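Clothing Swap: Bring Your Folded Bags by the End of the Month

The spring clothing swap is back in the Stuslow hall, same setup as in October. Tables along both walls, shoes by the stage, coats on the rails. Ruba Kanaan is running it again and Trefor Sayce is looking after the rails. Last fall 42 households brought something, and 21 of those had never been before. The only real trouble we had was at the door, where two people spent most of the morning refolding clothes that had come in loose in trash bags. By the time the last tables were set out, half the visitors had already gone home.

So we are asking everyone to sort and fold at home this time. It takes less than an hour for a normal closet and it makes a big difference to us. Adult and children's clothes should go in separate bags, with the size written on masking tape on the outside. If a size label has been cut out, hold the piece against something of yours and make a guess. A guess is fine.

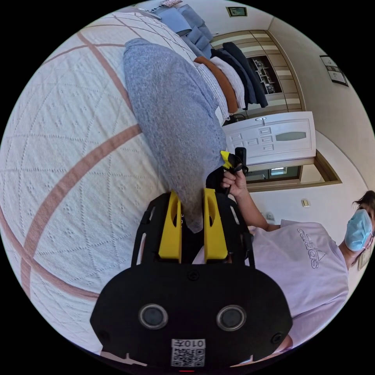

A bed is the best place to do the folding. Kitchen tables are too small and tend to have crumbs on them, and the floor is hard on the back. Pull the spread flat first so you have a clean surface. Keep the finished pile on the far side of the bed and leave the middle open for whatever you are working on, as with the gray knit laid across the striped spread while the light blue, white, rust-orange and navy things sit folded beyond it. Try to fold everything to the same width. When the edges line up, you can see each color from the side and pull out one piece without taking the pile apart, and we can move the whole stack from bag to table in one go.

Knits need a little more care. Please do not put sweaters on hangers, even good ones, as the shoulders stretch. Lay the sweater face down, bring the sleeves in across the back, and fold it up from the hem in thirds. Thick ones go at the bottom of the bag. Check the elbows and cuffs while you have it in front of you. Light pilling is all right, but moth holes are not, and anything with holes should go in the textile bin behind the Chou bakery.

Shirts and T-shirts can be folded any way you like. Jeans should be folded once lengthwise and then twice. Leave out underwear, swimwear and single socks.

Bulotetti has given us 49 large paper bags with handles. They are at the front desk and you can take 2 per household. When those run out, any clean shopping bag will do.

Drop-off is at the side entrance on Tilau Street, mornings only. Ring the bell and wait, as it can take a minute to get down the stairs. If you can help set out tables, leave your name with Ruba at the desk.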